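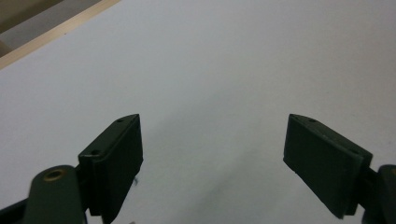 Why does the Tabrizi sourdough get a dense line at the bottom of the loaf when the Stamby one does not?

My best answer at the moment is that the Tabrizi dough goes into the oven too young. The flour is stronger and takes up more water, so the dough feels ready before it is ready.

**February 16, 2021**

Started from the notes of last week. Same starter (Dorora, fed the evening before), same salt, same tins. Only the flour is changed between the two batches. I wanted to change the water also, but then I would learn nothing, so the water stays at 300 g per loaf until this question is closed.

Batch A – Stamby flour
Mixed at 7.40. Rest of 30 minutes before the salt. Four folds. The dough became smooth after the second fold and did not stick to the hand any more. Shaped at 12.15, in the oven at 14.00.

Batch B – Tabrizi flour
Mixed at 7.55. Same rest, same folds. It was stiff from the beginning and I had to wet my fingers for the third and fourth fold. Shaped at 12.30, in the oven at 14.50, because the oven must come back to temperature after batch A.

So B had a little more time than A after shaping, and still the dense line is there. It is thinner than last week. I measured it on the middle slice with the steel ruler: 4 mm today, 7 mm last week. The rest of the crumb is fine, perhaps even better than in A, and the taste is clearly better. I would not like to give up this flour.

Things I checked and now put aside:

- Oven floor. Last week I suspected that the stone was too cold. Today both batches stood on the same place and A is without fault.
- Cutting too early. Both were left until the evening.
- Starter. It comes from one jar, and it doubled in the normal time.

What I did not check is the temperature of the dough itself. The probe of the Lorix thermometer gave 34 °C in a glass of water straight from the cold tap, so it is certainly wrong, and I did not trust it after that. Changed the battery, no difference. Until we have another one, please write down the temperature of the room and of the water with the old glass thermometer, and mention that it was the old one.

The room was cold in the morning, I think colder than last week. Stiff dough warms up slowly, and this could explain a part of the matter. In December we had the same line with the rye mixture and it went away when the bowls were moved from the window side. I found only one sentence about it in the notes and no times, which is a pity.

Weights after baking: A 452 g, B 461 g. B keeps more water, as expected. The crust of B is a bit paler at the corners.

One more remark about the flour sack. The Tabrizi paper label gives the grinding date in a form which I can not read with certainty, so I wrote the day of opening on the sack with the blue pen. Please do the same on the new ones.

Next time:

- only Tabrizi, two loaves, one shaped at 12.30 and one at 13.30
- bowls away from the window
- water warmed a little, and the value written here before mixing
- keep one slice of each in the freezer for comparison

If the later loaf has no line, then it is the time. If both have it, I will try more water, in small steps of 10 g.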